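Ticket: Play food set - sorting, missing pieces and tub that will not close
Status: Open, waiting on parts
Product: Folside market tub, blue
Print this ticket | E-mail this ticket 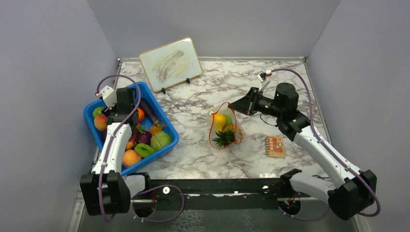
Blue tub and the mesh bag with orange trim, part way through sorting.

Reported problem

The play food no longer fits the way it did when the set was bought. The tub came with a flat lid that clipped on all round. With everything inside, the lid sits up at one corner and pops off when the tub is lifted. Two pieces on the packing list have not been seen since the last tidy, and there are at least two pieces that do not belong to the set at all.

The set is used in the playroom of a small nursery in Pidberg. The tub lives on the bottom shelf of a unit with 200 mm of clear height, so it has to go in with the lid shut. Stacking the spare pieces on top is not an option.

What was bought

One Folside market tub, blue plastic, with mixed fruit and vegetables.
One Holau mesh bag, clear with orange trim, bought separately for the overflow.
Loose fruit from an older Lü set, put in with the rest in February.

First entry

Emptied the tub and wiped it out with warm water and washing-up liquid. There was sand in the bottom and half a crayon. Checked the rim for cracks and found none. Put the lid on the empty tub and it clipped down on all sides, so the lid is not warped and the rim is not bent. The fault is with what goes in.

Put everything back without any order and the lid would not close. Took the aubergine out and tried again. It closed on three sides. Took the melon out as well and it closed fully. Put the aubergine back in on its own, lying flat along the bottom, and it still closed.

Reply from Folside support

Thank you for the details. The market tub is meant to close over the full set as supplied, with the large pieces at the bottom. Please check whether fruit from another set has been mixed in. Our pieces have a small moulded F near the stalk. Please also tell us which pieces are missing from the list so we can see if we hold spares.

Second entry

Checked each piece for the F. It is hard to read on the darker ones and needed a torch. The peaches were the main trouble. There are peaches in more than one size and the small red one has no mark, so it is from the Lü set. The green striped melon has the F. The lime has no mark that we could find, but the colour matches the other Folside pieces and we have left it in for now.

The red onion has the F but the seam has opened a little along one side. It still holds together. It has been pressed shut and put back in. We would like a replacement if one is going, as small fingers will find the gap before long.

Tried the lid again with the Lü pieces taken out. Better, but it still lifts at the corner nearest the melon.

Third entry

Changed the packing order:

1. Aubergine flat on the bottom, along the long side.
2. Melon next to it with the stalk end towards the middle.
3. Onion and orange in the gap between them.
4. Peaches and lime on top.
5. Lemon and pineapple into the mesh bag, along with the other yellow pieces.

With the yellow pieces in the bag the lid closes on the first try. The pineapple is the worst piece for height because the leaves do not bend. It was holding the lid up whenever it went in last, and it usually did go in last.

This works but it is slow. The children do not pack in this order and neither do the staff at ten to six. Asked Folside whether a deeper tub is made in the same width.

Reply from Folside support

There is a deeper tub, 117 mm inside against 70 mm for yours. The lid is the same and will fit both. Please note that on a shelf with 200 mm of clear height you will still have room to lift it in and out. We can send the deeper tub at the price of a spare part. Regarding the onion, we have spares and will add one to the parcel. Please send the names of the missing pieces when you can.

Fourth entry

Deeper tub ordered. Please send it in blue if possible, as the shelf labels are coloured and the children put things back by colour.

Missing from the packing list: the carrot and the ear of corn. Looked under the shelf unit, behind the radiator, in the dressing-up box and in both book bags. Found a Folside pear nobody had reported, which has been washed and added to the set.

The mesh bag is holding up. The zip catches on the trim at one end if it is pulled quickly. Rubbed a candle along the teeth and it now runs better. Holau say the bag can be washed at 30 degrees with the zip closed. We have not tried that yet.

Fifth entry

Ran the set for a fortnight with the yellow pieces kept in the bag and everything else in the tub. The lid stayed on each time it was checked at the end of the afternoon, apart from once, when a toy car had been put in under the peaches. The "yellow goes in the bag" rule is easy to explain and most of the older children keep to it. The younger ones put oranges in the bag too - this does no harm, as there is room for them.

The Lü pieces have gone back to their own basket by the play till.

Still to do

- Deeper tub to arrive and be tried with the old lid.
- Replacement onion to arrive. Old one to be thrown away, not put in the spares drawer.
- Carrot and corn: Folside to say if spares are held. The corn has been out of stock since February.
- Make a new packing list with the pear on it and tape it inside the cupboard door.
- Decide about the lime.

Reply from Folside support

The tub and onion have been sent. A carrot is in the same parcel. Corn is expected back in stock and we have put one aside under this ticket number. We will leave the ticket open until you confirm the lid closes. Tickets with no reply after 10 working days are closed, but you can reopen yours by answering any of our e-mails.

Recent tickets
Lid clip snapped on small Folside tub
Sticky marks on play fruit after labels removed
Holau mesh bag: zip pull come off
Can Folside play food go in the dishwasher?
Play till drawer jams when full

We use cookies to remember your ticket number and keep you signed in. Accept | Change settings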